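El club de robótica de Stunatley ya entrena para la liguilla de noviembre

El taller huele a café desde las 9. El club de robótica de Stunatley apura las últimas semanas antes de la liguilla escolar Vuvton, que se juega en noviembre, y este año llega con más gente que nunca: 27 inscritos, casi el doble que en la edición pasada. Faltan sillas, eso sí.

La prueba es la de siempre – coger objetos sueltos de una cubeta y pasarlos a la de al lado – pero cambia el reglamento. Cada equipo tiene ahora 45 minutos para ajustar el programa y dos intentos puntuables. Si el brazo toca la pared de la cubeta hay penalización. Antes no la habia, y se nota en los entrenamientos.

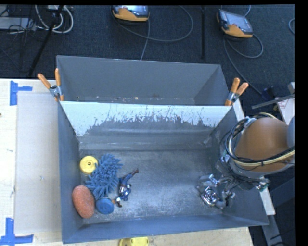 El brazo del club sobre la cubeta de pruebas, con los objetos agrupados a la izquierda.

«Las piezas lisas las llevamos bien, lo blando es otra historia», cuenta Fenna Schouten, monitora del grupo de los mayores. Los alumnos traen cosas de casa para practicar, cuanto más raras mejor. Los discos planos dan guerra porque se quedan pegados al fondo, y con las figuras pequeñas nunca se sabe por dónde las va a agarrar. Esta semana toca trabajar las esquinas.

Ese Haruna, capitana del equipo Chu, prefiere no hacer pronósticos. Su grupo quedó fuera en semifinales el curso pasado por un fallo de calibración en el segundo intento. «Lo revisamos todo tres veces. Bueno, yo cuatro», dice. Han rehecho el programa de agarre casi entero durante el verano.

Enfrente estará otra vez Vornumora, vigente campeón, que presenta dos equipos.

Los entrenamientos son abiertos, a partir de las cinco de la tarde, en el taller de la planta baja. La lista definitiva de equipos se colgará en el tablon del club.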